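Nov 29, 2020 — Elif Naz Bayram

Taskbar search is still slow on the Lerken laptop. I rebuilt the index again, 717 items in the list, and it needed about 10 minutes. 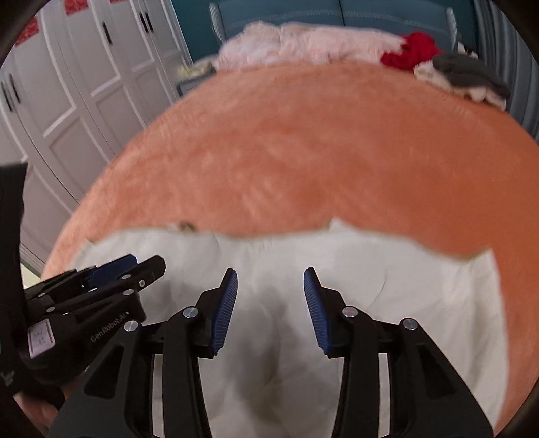
After restart the first search opens in 3 seconds. Taner says to switch off web results before we blame the disk — I will try.

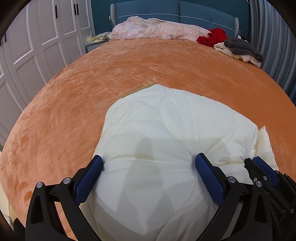 Display scaling is back to 130 percent, icons are sharp again. Must ask Anum which update she has.

Last updated by Elif

Recent entries
Pinned folders lost after login
Printer driver, Grariditz office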